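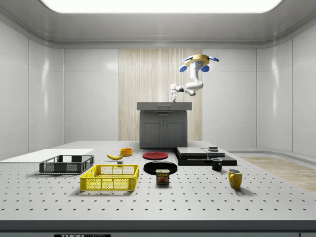 Kitura two-door base cabinet, dark grey: review

I have fitted three kitchens in my own houses and a utility room for my sister, so when Kitura started saying its base units go together "in the time it takes to boil pasta" I had my doubts. Mine took most of an evening, and I had help.

The price is £179 for the carcass and doors. The worktop is extra, and so are the legs, which you only find out at the basket. Dewulf charges a bit more and puts the legs in the box.

Instructions are pictures only, over 2 sheets. Step four shows the back panel going in the wrong way round. I followed it, swore, and took it out again. Bart Van den Broek, who lives opposite and used to fit shops, reckons the cam locks are the same ones everybody buys. They do grip well, I'll give them that.

The doors are my main complaint. Out of the box they rubbed in the middle, and the hinge screws had so little travel that I ended up packing one side with card. After 2 months they hang straight enough, though I check them more often than I should have to. The soft close works on the left door and thinks about it on the right.

The website says the finish resists scratches. A tin of tomatoes left a mark in September and it hasn't rubbed out. Fingerprints show too, mostly round the handles.

Would I buy another? At full price, no. If you have £400 for a pair, look at the Stollen range first, which comes ready built. Fornik sells spare hinges that fit, and I'd order a set with the cabinet.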